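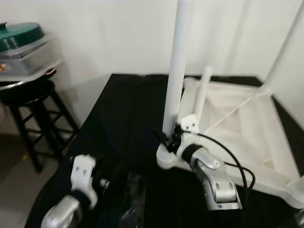 A two-armed station at work on an upturned plastic stool, one gripper at the base of a leg.

Counting Demonstrations Is the Wrong Way to Judge Them

By Edivaldo Mendonça

Laboratories that teach robots by remote control have fallen into the habit of reporting their work in one number. A group announces that it has recorded 3,000 demonstrations, and the next group feels obliged to record more. Funding proposals now state a target in the first paragraph. It is the position of this essay that the habit has done harm, and that the hours of the people who operate the machines would be better spent on fewer and more carefully chosen recordings.

Furniture is a useful case. A plastic stool is light, cheap and familiar, and any adult can turn one over and deal with its legs in a minute. Through a pair of grippers the same work is slow. A leg must be held where it meets the seat, the seat must be kept from sliding, and the operator has no feeling in the fingertips to warn that the part has begun to tilt. What a skilled operator does in that situation is worth recording with great care. What a tired operator does at the end of a long shift is also recorded, and in most collections it carries exactly the same weight.

The Lindia program, on whose review panel I served until June, asked its operators to complete 100 stool episodes each before moving to another object. The intention was sound. Repetition was expected to produce smooth motion, and it did. It also produced operators who placed the stool in the same position every time, approached from the same side, and restarted the episode whenever a leg slipped. The restarted episodes were discarded as failures. The policy trained on the remainder had seen a great deal of success and almost nothing of recovery.

I do not blame the operators, who did what the instructions rewarded. At Munasinghe, where I later observed a smaller effort, the supervisor kept the slips. An operator who lost hold of a part was told to carry on, find it again and finish. Each session was limited to 10 episodes, and the stool was moved or turned between them by a second person. Three of the operators told me they found this harder and less dull. The recordings were untidy to look at — a reviewer accustomed to clean footage would have rejected many of them — but they contained the decisions that a machine most needs to copy.

There are fair objections. Varied recordings are harder to check, and a slip that teaches recovery may also teach slipping. The staff of the Losex archive have argued that only volume averages out the habits of individual operators. I accept that a very small collection will carry one person's mannerisms into everything built upon it. The remedy is to recruit more operators and ask less of each, with written notes on what went wrong and when.

Those notes are the part most often omitted. An operator knows why a grip was changed halfway through, and that knowledge is gone by the next morning unless there is a field in which to write it down. The Grornden recording form has no such field. It has one for the length of the episode and one for success, to be marked yes or no.

I would ask that funders stop requesting a total in the first paragraph of a proposal, and request in its place a description of how the work will be varied, how long a shift will last, and what will become of the failures.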